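Inès Brunet
March 19, 2020

1/ Short thread on the timing bug in Filten, our replay and labelling tool for hand-held gripper recordings. Mostly for anyone at Guillot still running the old importer.

2/ Filten merges the wrist cameras and the head camera into one timeline. It took the first stamp of each stream as zero and assumed constant frame rates after that. Fine for short clips. On long ones the streams slid apart.

3/ At 50 Hz pose data, a slip of 17 samples is 340 ms. Jaw closes in one view, object already lifted in the other. The policy then learns to grip air.

4/ The fix is dull. Every frame keeps its own capture stamp, and poses are interpolated to the frame – never the other way round. Anything with a gap over 100 ms gets split into two episodes.

5/ Rosine Hervieu wrote the splitter. I wrote the interpolation, got the quaternion sign wrong, and she fixed that too.

6/ Second change: object pose estimates are now stored per camera. We used to average them. With a shuttlecock seen from two wrists at different angles, the mean heading was worse than either input.

7/ Clear plastic is still poor. The segmenter picks up the rim and loses the walls, so the planner treats a box as a thin hoop. There is a manual mask for now. Theerawat Siriwan is trying edge cues.

8/ Stills from the table we have been testing on:
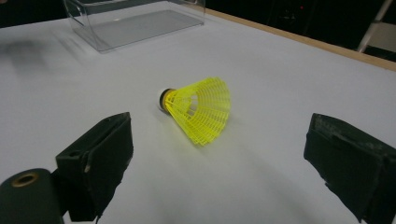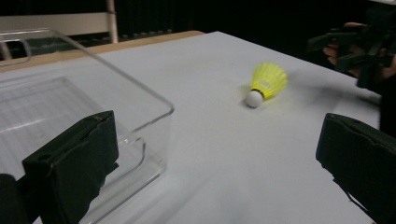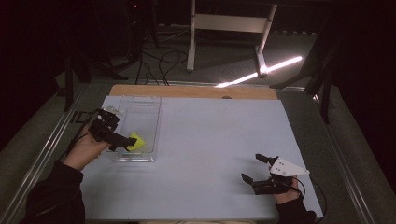 Wrist, wrist, head. Clear container in all three; sponge in the last only.

9/ Old recordings can be re-imported if the raw stamps were kept. If you ticked "compact" on export, they were not. Sorry.

31 shares · 4 comments

Fabrice Le Goff
Does the split keep the episode ID? Our Wakero scripts key on it.

Inès Brunet
It keeps the ID and adds a suffix. Match on the prefix.

Kirsty Bickerstaff
We saw the same drift in Vovutdale and blamed the USB hub. Bought 2 new hubs. Will re-import tonight.

Theerawat Siriwan
Edge cues help on the rim, which already worked. Walls no better yet – will post numbers when there are any.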